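Fingertips land off center when pressing a call bell, simulated tabletop cell

Yutong Lu
Posted Apr 6, 2021

I have a single arm on a table set up in Skondora and I want it to press the button on a call bell. The gripper stays closed the whole time and the fingertips do the pressing. The arm goes to a hover pose over the bell, then moves straight down, then back up.

The hover pose looks good from the front. When I run the press, the tips come down to one side of the button and catch the dome. The bell then slides away and the next press misses completely. Moving the bell to another spot on the table changes how far off it is, so I don't think I can fix it with one number added to X.

What I have checked so far:

The bell is placed from the table origin. The arm is placed from the top of the black mounting block. I measured the block against the table and typed the offset in by hand.

The tool point is set 56 mm below the gripper flange. I got that from the old gripper file and have not changed it for the new one.

Joint zeros are whatever came with the arm model. I have not touched them.

Physics runs at the default step. I cut it in half and nothing changed.

I render from one view close over the table and one from out in the room. The walls and floor are only there for the background and have no collision turned on.

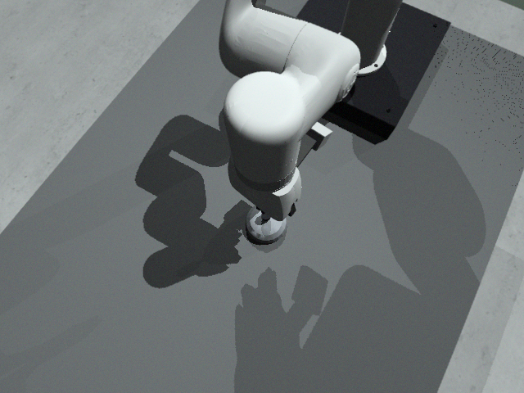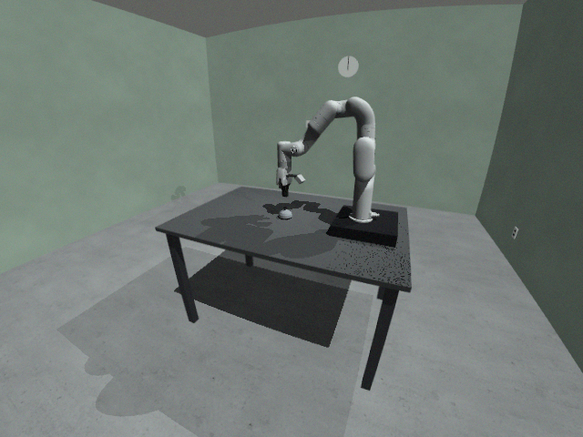
First view: fingertips close to the target, a little right of its center. Second view: the whole table and arm, with a gap between the fingers and the bell.

Is this the tool point, the base offset, or something else? I would like to fix it once and not retune it every time the bell moves.

Brian Muli

Check the tool point first. You said it came from the old gripper file, so assume it is wrong until you have shown it is right.

Put a thin fixed pin on the table, somewhere easy to reach. Bring the closed fingertips to the top of the pin with the gripper pointing straight down. Then turn only the last joint half a turn. If the tool point is right, the tips stay on the pin. If they swing around it, the tool point is off to the side, and the true value is half the distance they moved. Do this from the close view and zoom in. A room view is no use for it, as a few millimeters won't show from out there.

That test only gives you the sideways error. For length, tilt the gripper about the tool point and see if the tips slide off the pin.

Once the tool point is good, do the base. Touch 2 pins placed far apart on the table and compare the arm's numbers with the table's numbers. The same error at both pins means the offset you typed is wrong. If the error is different at each pin, the base is rotated a bit relative to the table, and that would match what you see when you move the bell. Fix the rotation before you fix the offset or you will be chasing it.

Also parent the mounting block to the table in the scene tree and the arm to the block, with the offset stored in one place. Typing it by hand is how these things drift apart after somebody edits the table.

Hongmei Fan

Had the same thing, mine was the shadows. I was judging the position by the shadow of the gripper and there were several lights, so none of them lined up with anything. Turn the extra lights off while you are measuring.

Aiguo Qin

Brian's order is right. One more thing for the sliding. Look at the friction on the bottom of the bell and the mass. A lot of imported props come in with hardly any of either, and then even a good press will push them around. I would also slow down the last part of the move. We start the slow section a short way above the button and stop as soon as the contact force goes up. A fixed stop height will bite you if you swap in a different bell.

Yutong Lu

Ran the pin test. The tips swung, and the sideways error came out at 3 mm. I corrected that and then did the pins for the base. There was a small rotation there too, left over from when I resized the table. Both are fixed now. It has done 2,000 presses overnight at random bell positions and the bell stayed put on nearly all of them. I will look at friction next for the ones left over.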